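Aug 15, 2020
By a contributing writer

The Long Way to Opening Night

The first thing you learn about covering a minor league hockey team in the summer is that the rink smells different. In winter it's popcorn and wet gloves. In August it's floor paint and the inside of a freezer somebody left unplugged, and I love it so much more than I should.

I've been following the Gundov women's team for six seasons now, which means I've driven the road between Gundov and Jukley often enough to have opinions about every gas station on it. (The one past the feed store has the good coffee. The one by the overpass has coffee.) This summer there were no games to drive to. The season stopped in March with two weekends left, the team sitting third, and everybody went home with their gear bags still packed for a road trip.

So when the club told me small groups were skating again, five or six players to a session, I was in the car before I'd finished reading the email.

Back on the ice

They skate at seven in the morning, masks on until they hit the bench door. The building holds 2054 people and I had an entire section to myself, with a blanket, because I've learned. You can hear everything in an empty rink! Every edge, every stick tap, every word the goalies say to themselves between drills, most of which I can't print here.

The defense looks quick. The captain told me she spent April shooting pucks off a sheet of plastic in her driveway and lost so many in the hedge that she stopped looking. One of the rookies ran stairs at the high school football field until the school locked the gate, and then she ran the hill behind it. You could tell who had found a hill and who hadn't, and by the third drill so could the coaches.

What the passing lacks is timing. They're all a half second early or a half second late, the puck arriving where a teammate used to be. The head coach wasn't bothered. She wants legs by September and timing by November, when the league hopes to drop the puck.
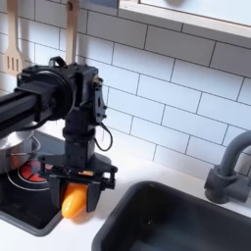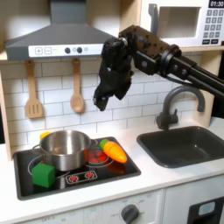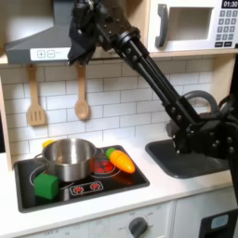

The Kodikara question

If there is a season, it starts against Kodikara, and if you've ever been to one of those games you know why I'm already nervous. Last year they beat us in overtime twice, both times on the same play, a little drop pass at the blue line that I still see when I close my eyes. They've kept their whole first line. We've lost our best faceoff player to nursing school, and I'm happy for her and also I'm not ready to talk about it.

Then there's the matter of who gets to be in the building. The plan going around in August is 700 seats, spread out, season ticket holders first. Last year the club had 492 of those, so there'd be a few left for the rest of the town. My own section would be closed off. I may have to sit on the Jukley side, with the cowbells.

The bus is another puzzle. The trip to Uvivis takes most of a day, and the league is talking about driving up and back without a hotel. One of the veterans told me she's done worse for a preseason game, and then described it, and she has.

I stayed until the resurfacer came out. Two of the forwards were still on the ice taking shots at the crossbar, best of ten, loser carries the pucks. They went to a tiebreaker and then another one, and I left to get the good coffee.

Reader comments

The drop pass. Thank you for bringing that up, I had almost recovered.

Our family has been in section 6 since the building opened and we will sit wherever they put us. Just please play.

Proud cowbell owner on the Jukley side here. You'd be welcome, bring earplugs.

Any word on whether the games will be streamed? My mom can't make the trip this year and she's asking me every single day.

Contact us | Copyright 2020, all rights reserved | Back to top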